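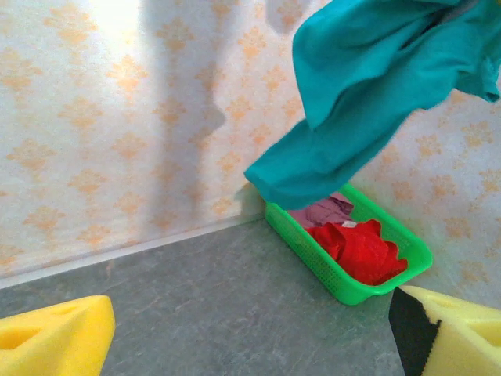 *Wrist cam, teal cloth over the green basket, red and purple already in there*

## Teaching cloth drops by hand vs. remote

**hiduvel_bench** – 4:10 pm

Laundry task is finally getting fun! I've been teaching it by remote control all June and I'm at 3782 demos, counting the short ones. The wrist view is my favorite part of the whole project. Look how low that teal one hangs before it gets to the rim, I could stare at these all day.

Question for the folks doing kinesthetic (grabbing the arm and walking it through): do you get cleaner drops? My remote ones have a little stutter right above the basket where I stop to think, and the policy has learned to stop and think too.

**clinberg44** – 4:31 pm

Ha, mine learned my hesitation as well. By hand, every time, for cloth. You feel the weight swing and you lower with it. I switched over and threw out my first 2 sessions, no regrets.

**ulusport_fan** – 4:38 pm

Going to disagree with clinberg44. If you're holding the arm, your sleeve and half your forearm end up in the wrist view, and then at run time there's no forearm. Remote keeps the picture the same in training and in use. With a basket that shallow I'd want every bit of that view.

**clinberg44** – 4:45 pm

Hold it from behind the elbow joint! I've got over 3 hours of hand-guided video and my arm isn't in any of it. Okay, maybe a thumb.

**shahbazi_loops** – 5:02 pm

Love the yellow foam on those fingers. Is the black strip on the right one for grip? Mine are bare plastic and thin cloth slides right out.

On the stutter – trim it. I cut any stretch where the gripper sits still and it helped a lot. Leave the slow lowering in, though, or it starts flinging stuff.

**hiduvel_bench** – 5:15 pm

Yep, grip. The foam alone was okay for thick cloth and bad for thin.

Trimming sounds so much better than recording it all over again. What do you use as the cutoff for "still"?

**shahbazi_loops** – 5:19 pm

Look at joint speed and the finger opening together. If you only look at joint speed you'll cut out the release, and the release is the part you want most. Ask me how I know.

**ulusport_fan** – 5:26 pm

+1 on that. I'd also vary where the basket sits. Yours is at a nice angle to the wall there, but if it's like that in all of them the arm will memorize the spot.

**hiduvel_bench** – 5:40 pm

I nudge it between runs, but probably not enough. Tonight's plan is to trim the old set, then record 3 batches with the basket all over the floor. And fine, clinberg44, one of them will be by hand. Will post the curves!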